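Tranby Market assault case

The Tranby Market assault case was a criminal proceeding in the town of Tranby arising from an attack on a stallholder, Sang Nông, in the covered market. Two people, Tài Đinh and Oanh Đồng, were charged jointly with assault causing bodily harm. Đinh was also charged with theft and Đồng with damaging property. The case is mostly remembered locally for an argument over mobile phone recordings, which led to changes in the way the Tranby court accepted video from members of the public.

Background

Tranby Market is a covered hall on Cunha Road with 151 licensed pitches. At the time of the incident it was managed by Vimton, a property firm that had taken over the lease from the town council. Pitches were let by the quarter, and disputes over boundaries between neighbouring stalls were common enough that the firm kept a written log of complaints.

Nông sold luggage, purses and zipped pouches from a corner pitch near the north entrance. Đinh and Đồng, who were cousins, ran the adjoining stall, which sold phone accessories. The log showed five complaints between the two stalls in the year before the assault, most of them about goods hung across the shared walkway.
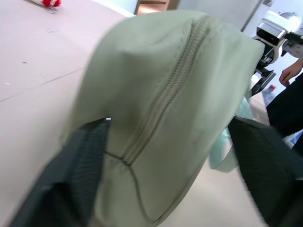 The incident

According to the prosecution, an argument began shortly before closing time when Nông moved a display rail that he said was blocking his counter. Đinh was alleged to have pushed him against a shutter and struck him twice in the face. Đồng was alleged to have held his arm and then pulled down part of his display. A cash tin was missing from the stall afterwards and was not recovered.

Nông was treated at Tranby General Hospital for a broken cheekbone and a sprained wrist. He stayed overnight and gave a statement to police the next morning. Both defendants were arrested at their homes the same day and released on bail, on condition that they kept away from the market.

The recordings

Several shoppers filmed the argument, and clips were shared on local message groups within the hour. Police eventually collected recordings from up to 40 people, though many were copies of the same few clips. The longest had been shortened before it was passed on, and the opening of the argument was missing from every version seized.

The defence lawyer, Hạnh Tô, asked for all of the shared clips to be excluded. She argued that there was no way of knowing who had edited them or what had been removed, and that her clients had been judged in public before they had entered a plea. The prosecution relied on a report by Reron, a firm of digital examiners, which matched two of the clips to files still held on the phones that had made them. The magistrate, Thiện Phí, admitted those two and refused the rest.

Trial and verdict

The trial opened on Nov 6, 2019 before Phí, sitting without a jury. Both defendants pleaded not guilty. Đinh said he had acted in self-defence after Nông swung the rail at him. Đồng said she had been trying to separate the two men and had caught the display by accident.

Nông gave evidence for most of the first morning. He accepted that he had moved the rail without asking but denied using it as a weapon. A fruit seller from the opposite pitch supported his account – she was the only other stallholder to give evidence.

In December Đinh was found guilty of assault and cleared of theft, as no witness had seen him take the tin. He was given a suspended sentence and ordered to pay Nông 639 dollars in compensation. Đồng was cleared of assault but fined for the damage to the stall. An appeal by Đinh against his conviction was lodged and later withdrawn.

Aftermath

Vimton ended the cousins' licence and had painted lines laid down between all pitches in the hall. Cameras were fitted at the north entrance, where there had been none before.

The Tranby court later issued a practice note asking police to obtain original files from the person who made a recording wherever possible – and to record the reason when they could not. Nông gave up his pitch the following year and moved his business to a shop on Cunha Road.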